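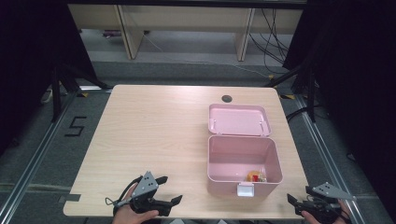

Storage box with the lid folded fully back, one gripper on each side.

Tips for the workshop table: software for two grippers and one box

I keep this page for people who write the control and perception code for small table tasks, such as opening a box, putting a thing in and closing it again. Most of the tips I learned slowly, so maybe they save you an evening.

Treat the lid as its own object. In my first planner the box was one solid block, and the path for the left hand went straight through the open lid. Now I keep two shapes, base and lid, with one hinge angle between them. When the lid lies flat behind the base, the box needs nearly double the space on the table. Tell this to the planner before it chooses where to put the next item.

Look into the tub from above before you decide it is empty. A small thing near the front wall is easily half hidden by this wall. My check in Bikix takes the view from the head and asks for the floor of the tub in all four corners. If one corner is not visible, the answer is "unknown" and not "empty".

Pale wood and pale plastic are difficult for a color threshold. Glossy places on the table are worse - they come out as white spots and the edge finder likes them very much. I lock exposure and white balance first, then I tune. If you do it in the other order, you will tune again the next morning. 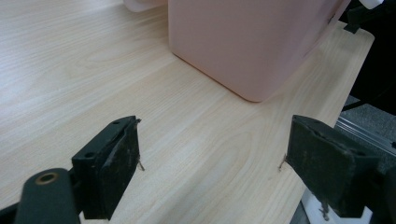 View between the fingers, with the pink box farther back on the table.

Mask the fingers in the near view. They are large, black and always there, so the tracker believes they are the most interesting thing in the world. I draw the mask by hand one time for closed and one time for open, and Drurico blends the two from the finger width. Leave some extra pixels around the pads. Worn pads get loose fibers, and a thin fiber at the tip can look like a contact.

Give the table edge to the planner as a hard line. Beyond the edge the picture becomes darker and the depth is not good. I set a margin of 4 cm inside the edge for putting things down, but the gripper itself may pass over it.

Check the clocks before you check the model. The head view and the gripper view must agree on time. I accept 7 ms of difference, and more than this goes to the reject folder. In my last set I had 740 recordings and 676 stayed after this check. The lost ones I did not try to repair.

Name your frames simply. "table", "base", "lid", "left", "right" is enough. In Suletti the long names are shortened in the log, and then two of them look the same.

For the hinge angle I use the small fitting script by Hassanpour. It wants radians, also in the config file.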